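Moving 300 miles with a kitchen full of half-used boxes — what is worth taking?

Posted by Yaowalak Srisuk, February 8, 2019

We leave Inum in July and I have started on the pantry, mostly to avoid starting on the garage. My husband thinks everything edible should come with us. I think we would be paying movers by the pound to haul old cornstarch. We have seven shelves of this stuff and one of us is going to have to win. Is there a rule people use? Also, do opened boxes survive a truck in summer, or do I get to unpack a carton of powder?

Sriwong_Annex
Eat it. Start now, stop buying anything new, and accept that dinner will be strange by June.

Lamduan Kaewkla
I have moved four times and have opinions. Anything you can replace for the price of a coffee stays behind. Spices you use every week can ride in the car with you, in a lidded bin. Unopened cans are fine on a truck but they are heavy, so put them in small cartons, and don't let your husband pack them with the glasses.

Opened boxes are the real nuisance. The cardboard gives up at the top first and after that no amount of tape will talk it into closing.
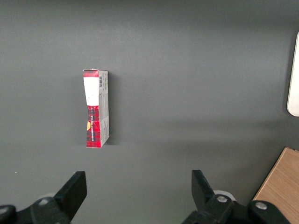

Small box, top edge already looking tired.

Pour what you want to keep into jars with screw lids and write on the jar what it is. I skipped that second part when we moved to Dondach and we had a very salty birthday cake. If you have sealed food left over, ask your local food pantry what it accepts before you load up the car. Ours turned down 11 cans of water chestnuts, and I can't say I blame them.

grenumo_fan
Check with your movers too. Ours wouldn't take any food, open or not, and told us this while standing in the kitchen.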